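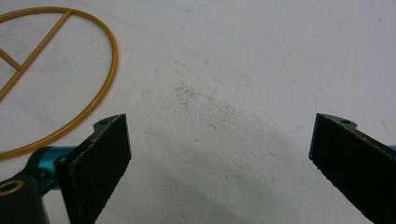 A yellow ring on a pale surface.

Recordings from the Prekness learning technology days are now open

2019-08-04

The recordings from our February meeting in Prekness can now be watched by all members. We are sorry that it took so long. The sound in the second room had to be repaired by hand, and Karim Zerouali did most of this work in his evenings, for which we thank him very much.

There are 12 talks in the collection. Each one has captions in English, and the slides are attached as a separate file when the speaker has given permission. Two speakers asked us to wait until their articles are published, so their slides will be added later.

If you have time for only one talk, I would suggest the one by Asmaa Tawfik about feedback by voice in large courses. She explains how her teaching team changed from written comments to short audio messages of up to 100 seconds, and which students did not like it. The questions after the talk are also worth hearing, especially the discussion with Gøran Holmgren on how to keep such messages when a course is moved to another platform.

To watch, log in with your usual member account and choose Recordings in the left menu. Members who joined after the meeting have the same access. If your password is not accepted, please write to Nabila El Fassi at the office and do not create a second account, as the two accounts can't be joined afterwards.

The call for workshops for the next meeting is open too. We look for practical sessions of one hour, with a task that participants do themselves. A proposal should have one page and should say what equipment is needed in the room. Hazem El Fassi answers questions about the rooms and the network. Proposals on accessibility, small colleges and teaching in more than one language are very welcome, because we received few of them last time.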